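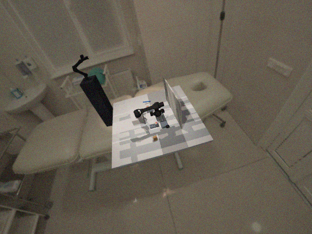
Stop buying the second gripper first. I keep saying this and people keep sending me spec sheets.

We spent most of August in sim comparing two arms, same desk task, same table dropped in the same treatment room model. Small cube, stick, a few bits of clutter. The Darkau arm won on paper. Won on reach too. Then Abelardo Carrasco swapped the controller -- nothing else, just the controller -- and the ranking flipped. 315 runs. The Vondureo picked the cube clean on all but 30 of them. With the old controller it had missed 73.

So what were we comparing before that? Not arms. Tuning, mostly. Maybe lag.

And the room matters more than people want to admit. A bare gray floor and an empty backdrop makes every camera look great. Put in a couch, a sink, a window, shiny tile, and your detector starts finding things that arent there. Good. I want it to fail in sim, on my time, before somebody bolts it down at Helthorpe.

Yes, sim contact is bad. Cubes slide when they shouldnt. I know. Thin parts are worse, I wouldn't trust a stick grasp from any of teh packages we tried. But that's an argument for testing fewer things more carefully, and most teams do the opposite: new fingers, new wrist camera, new arm, all in one week, then a chart.

One change per batch. Write down the controller version. If the vendor's demo wont tell you theirs, ask again, and if they still wont, skip the demo.

The Tavares fingers are next. Same arm, same room, same controller.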